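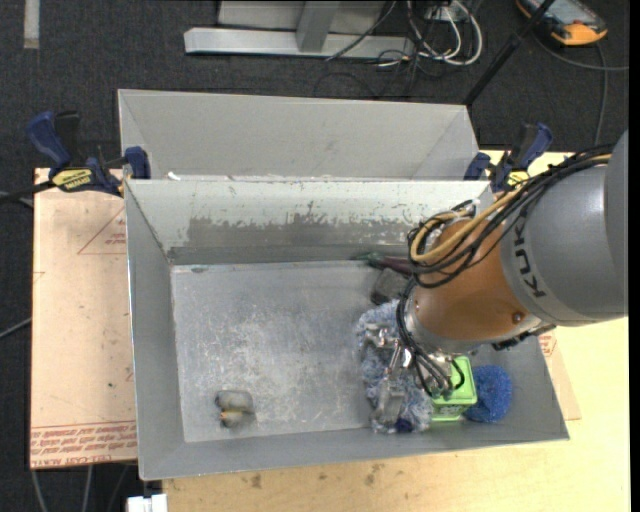
*A grey metal bin with a KUKA arm reaching in from the right.*

Projects > Text > Koltach > README

# Koltach: a little pile of recipe cards, typed up

Hi! I've been typing up old handwritten recipe cards for a couple of years now, and Koltach is where they live. There are 178 cards in it so far, nearly all of them soups, flatbreads and pickles, and I add a few more whenever I have a free evening (October is usually a good month for it).

## What you get

One plain text file per card, plus `index.csv` with the title, the box it came from and the kind of dish. The cards come out of three boxes, which I call Nonari, Öztürkmen and Cirik after the labels on the lids. Nonari is the biggest and the neatest. Cirik is mostly pickles, and the handwriting is awful, so expect a lot of `[?]` in there.

I kept the spelling exactly as written, even where it made me wince. If a card says "bake till done," then that's all the file says too. My own notes go at the bottom after a line of dashes.

## Amounts

Cups, glasses and spoons are left alone. I tried converting everything to grams early on and made a mess of it, because a "tea glass" in one box clearly wasn't the same glass as in another. Grams appear only where the card had them, like the quince jam that wants 1,000 g of fruit and 200 g of sugar (that's not a typo, it's a very tart jam and I love it).

## Known problems

- 14 cards have no title. I named those after the first ingredient.
- Some Öztürkmen cards run over onto a second card, and I may have paired a few of them wrong.
- The `kind` column is my guess. Is a thick yogurt soup a soup or a sauce? I went back and forth!
- Accents got mangled in older copies of the index. Grab the current one and open it as UTF-8.

## Using it

Cook from it, print it, sort it, whatever you like. The text is free to share and I'd love a link back if you post any of it. If you can read one of the `[?]` words, open an issue with the file name and your best guess.

Next up is the rest of the Cirik pickles, then the loose cards at the back of the box.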